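# Zorirside Hanging Rail System, Model 702

Wall rail for framed and unframed works in galleries, studios and corridors. Extruded aluminum, matte white or mill finish. Made by Mac Suibhne and stocked in 201 cm lengths.

## Rail

The 702 profile has a single rear channel and a closed front face. It fixes to clips, which go up first. The rail snaps onto them from below and can be painted with ordinary wall emulsion. Let the paint cure before loading, or the hooks will lift it along the channel lip.

- Length: 201 cm
- Maximum load: 30 kg per meter, evenly spread
- Clips supplied: 5 per length
- Finish: matte white, mill

The load figure applies to masonry and to stud walls where every clip lands on a stud. For plasterboard with no stud behind it, halve the figure and use the long anchors (sold separately). 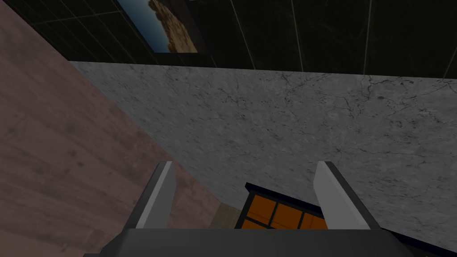 Yaa Amissah wrote to ask whether the rail can be butted end to end across a whole wall without a visible joint. It can, with the joining pin. Push the pin halfway into the first length, then slide the second onto it before snapping either one home. The joint shows as a hairline in raking light. On long walls we suggest placing it behind a tall work.

## Hangers

Two types fit the channel. Perlon cord is clear and nearly disappears against a pale wall, but it stretches a little in the first day under load, so level the work again the next morning. Steel cable does not stretch to any useful degree and is the better choice for pairs and grids, where a small drop in one piece is obvious.

Both types enter the channel anywhere along its length with a quarter turn. Use two hangers for any work wider than it is tall. A single hanger lets a wide picture swing each time a door closes.

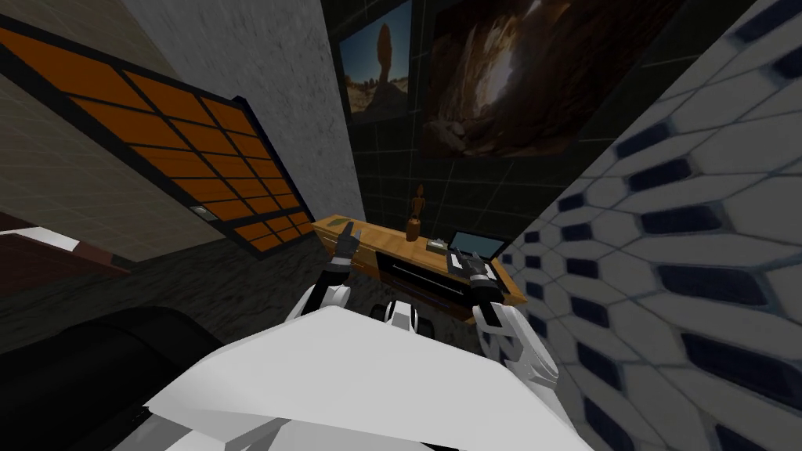 ## Hooks

The standard hook grips the cord with a spring jaw and moves up by hand. To lower it, press the collar and hold the weight of the work. The security hook has a grub screw and takes the small hex key in the bag. Neither hook should be used with string or picture wire thinner than the jaw, which will close on nothing and slip.

Hooks in the older Devoren range do not fit the current cable. They were made for a thicker gauge and will creep under load, sometimes over several weeks. Replace hooks and cable together.
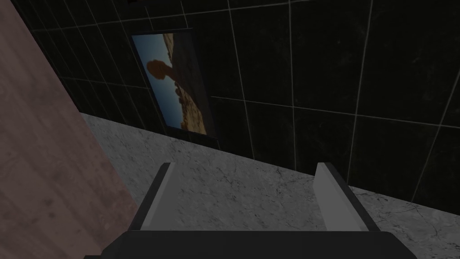 Finbarr Tully disagrees about the grub screw: on works that change every month he leaves it loose and relies on the jaw, and has had no trouble. We would still tighten it in any room open to the public. The jaw is rated for the load, but it will not stop a visitor from lifting a frame off the wall.

## Installing

1. Mark a level line at the height of the clip centers. Do not measure down from the ceiling, which is rarely level.
2. Fix the end clips 10 cm in from each end of the rail, then space the others evenly between them.
3. Snap the rail on from one end to the other.
4. Fit end caps before hanging anything.

Cut the rail with a fine-toothed blade and deburr the channel with a flat file. A burr inside the channel will score the cord.
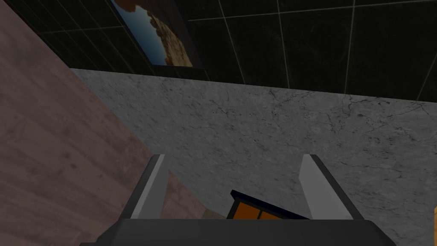 Shortened lengths keep the same load rating per meter provided a clip remains within 10 cm of each cut end. Offcuts shorter than the gap between two clips should not carry work. They can be used as blanks to finish a wall visually.

## Ordering

Rail is sold by the length, and hangers and hooks singly. End caps and joining pins come in bags with the finish marked on the label. Mill finish is cut to order and leaves the Vuvalar warehouse later than white. No mill finish is shipped in August.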